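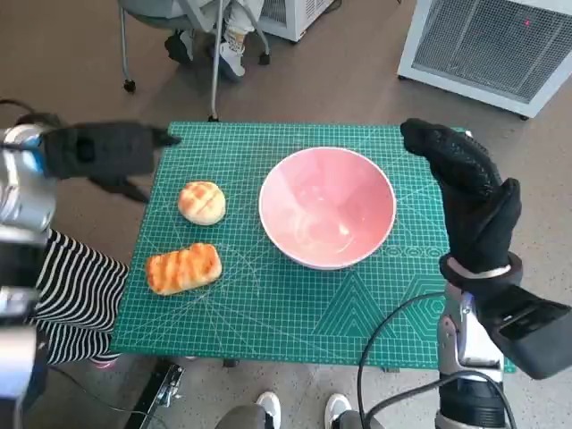

Looking After Paper Maps and Rock Samples at Home

Folded topographic maps and small boxes of rocks tend to end up in the same closet, and neither does well there. The tips below come from keeping both in an ordinary house with no spare room for a collection. They were last gone over on May 31, 2022.

Flattening a folded map

Pick a dry day. Open the map fully and lay it face down on a clean table. Put a sheet of plain white paper over it and stack heavy books on top, edge to edge, so that no seam between books falls along a fold. Leave it for 4 days. Most creases relax enough for the map to lie flat, though old ones along a ridge line or a county boundary never go away completely.

Do not iron a map. The ink on older sheets can lift, and plastic-coated sheets will stick to the iron. If the paper is brittle, leave it folded and store it that way.

Repairing a tear

Skip clear office tape. It yellows and the glue bleeds through, usually right across the contour numbers you need. Use thin mending tissue and wheat paste on the back of the sheet. Tear the tissue to shape instead of cutting it, so the edge is soft. Brush on very little paste, lay the tissue, cover with wax paper, and weigh it down overnight.

Dwight Girard sent in a different method for maps that will go back in a pack: a strip of iron-free fabric tape along the folds only, on the back. It adds bulk, and after 38 folds or so the strip starts to curl at the corners, but the paper under it holds.

Storing flat sheets

A flat drawer is best. A large cardboard portfolio pushed under a bed works too, provided the floor stays dry. Label the outside with the name of each range or valley, working from north to south. We used to file by sheet name and could never find the neighboring sheet.

Keep maps off outside walls. In February the closet wall on the north side of our house sweats, and the bottom edge of a good Diltinport quadrangle picked up a brown line there that will not come out.

Washing rock samples

Brush off loose dirt first with an old toothbrush. Granite, gneiss and quartzite can be washed in plain water. Rinse, then dry on a towel for a full day before boxing. Rock salt and gypsum should never be washed, and soft shale may fall apart, so those get the dry brush and nothing else.

Do the washing in a bucket outdoors. Grit in a kitchen drain settles in the trap and stays there.

Labels that last

Write the label before the rock goes in the box. Pornthip Somboon puts a dab of white correction fluid on the least interesting face, lets it dry, and numbers it in drawing ink with a coat of clear nail polish over the top. The number goes in a notebook with the place, the elevation and the side of the ridge. An entry can be as short as "82, Brolel Wash, 940 feet, west bank."

Pencil on card is fine for the box itself. Ballpoint fades.

Boxes

Egg cartons are handy for small pieces but they crush when stacked. Shallow fishing tackle trays are better. Line each compartment with a folded paper towel, and keep anything that sheds grit away from crystals. Heavy pieces go on the lowest shelf, with the labels facing out.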